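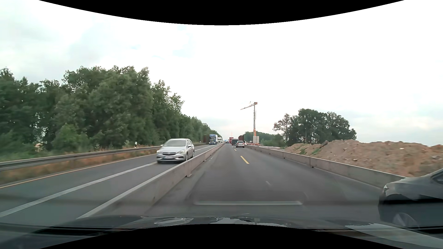 Highway, bright white sky, silver station wagon on the opposite side.

Notebook, Nemel project (home language in talk of children at dinner)
17/08/2019
Place: Prendden, small office

Worked on: second pass of the transcripts from the Skukau families. Purpose of the day was to decide the rule for mixed words and then apply it to the first batch, before I forget again what I decided.

State of the file in the morning: 3000 child utterances in the batch, of which 1837 have a language tag that both transcribers agree on. The others are either not tagged by one of us, or tagged differently. I expected disagreement in the long sentences where the child changes language in the middle. It is mostly in the short ones. "Ok." "Nana." "Pizza mikham." What language is pizza? I spent a good part of the morning on pizza.

Old rule (from the October manual): tag the word by the language it comes from. With this rule pizza is Italian and we have a lot of Italian in a Persian and English corpus, which is silly. One transcriber followed the rule exactly, and I can't blame her.

Second rule, which we used since spring without writing it down: tag by the pronunciation. If the child says it the Persian way, it is Persian. It works with the older children. The small ones, three and four years old, have one pronunciation for everything and I can't hear the difference, even with the good headphones. I listened to the same "ok" maybe too many times and in the end I could hear whatever I wanted to hear. So I stopped.

Third rule, tried today: a word which belongs to both languages gets its own tag, B (both), and takes no part in the count of switches. The list of B words is closed and kept in one file, and nobody adds to it during transcription. If you think a word should be in the list, write it in the margin file and go on.

Tried the third rule on a test of 20 utterances from the Jafarzadeh recordings, because there the grandmother is at the table and the children change language very often. I did the tagging first, then covered my column and did it again after lunch. Two differences between my first and second time, both with names of food. This is better than before. Not a real test of reliability, of course, it is only me against me.

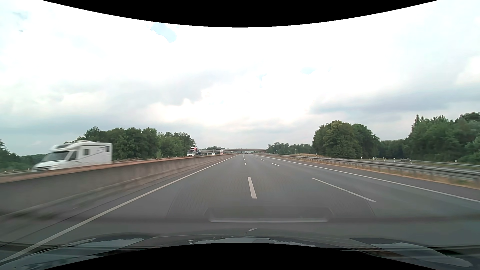
Soudabeh Shokri read the rule this afternoon and does not like the closed list. Her objection is that the list is made by adults who know which words exist in both languages, and the child may not know this. For a boy who has heard "telefon" only from his mother it is a Persian word, full stop, and when he uses it in an English sentence he is mixing, whether we count it or not. She would prefer to have a list for each family.

I think she is right about the child and I still want one list. With a list for each family we can't compare the families anymore, and comparison is in the plan that we promised. But I wrote her point in the manual under "known problems", with her initials. Maybe possible: one common list for the main count, and a remark column where the transcriber writes "only from mother" when the parent interview tells us so. The interview has a question on this (question on who says what), but the answers are thin. Parents write "both" and continue to the next page. I would do the same.

A different matter, which I noticed while doing the tagging. The parents' own mixing is not transcribed with the same care. In the manual we say: transcribe the adult turn "if relevant". What is relevant? In one dinner the mother asks in Persian, the child answers in English, the mother repeats the child's answer in Persian and the child then says it also in Persian. If I look at the child only, I see an English utterance and then a Persian one, and it looks like he simply switched. With the mother's turn in between, it is something else, she gave him the words and he took them. For the tagging it makes no difference. For what we want to say later about the tagging it makes a very big difference.
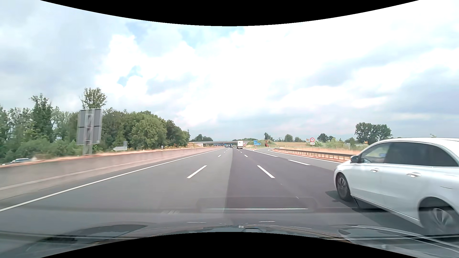 So from now on: the adult turn directly before each child turn is always transcribed, in full, also if it is boring. Also if it is "eat". I will have to go back for the files which are already finished. I didn't calculate yet how many hours this is and I don't want to know it today.

Spelling of Persian in Latin letters: we have again two habits. I write "mikham", the manual says "mixâm" with the special signs. For searching, the signs are a trouble, as the keyboard in the office does not give them and people paste them from somewhere. Decision: informal spelling in the working line, the manual spelling is produced later by the conversion table. The table is not complete. Missing are the long words and everything with a glottal stop in the middle. Please don't correct the working line by hand, otherwise the table never shows us its errors.

Personal note, not for the report. When I transcribe the children I hear my own mistakes in English also, the same ones, with the articles especially. A girl of five says "I want the milk" at every dinner and I had passed this sentence many times before I asked myself if it is a mistake at all. It depends if the milk is on the table. From the audio we can't know. I marked it with a question mark and left it.

Things which did not work:
The search for B words finds also parts of words, so "ok" is found inside Persian words with this combination. Needs the word boundary setting. Corrected for the first file, not for the others.
Export lost the margin notes again. I copied them by hand to the text file "margin_old".
Time stamps in one Skukau recording are shifted after the break in the middle of the dinner. Left for Monday.

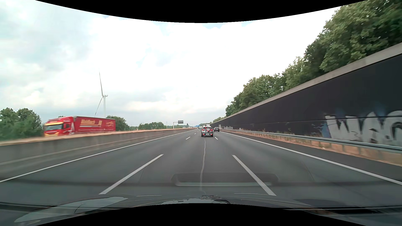
Middle lane, silver-gray car in front with bicycle load on its back.

To do:
Write the B rule in the manual, with examples. Pizza first.
Ask Soudabeh for the words from her own notes which she would take out of the common list.
Second person should tag the same test without seeing my columns.
Interview form: change "both" into "who says it more often?", and leave a bigger space for the answer.
Go back for the adult turns, start with the Jafarzadeh files, they are the clearest to hear.

Backup made on the blue disk and on the office computer. The version with the new tags is the one with "B" at the end of the file name, the other one please don't open for writing.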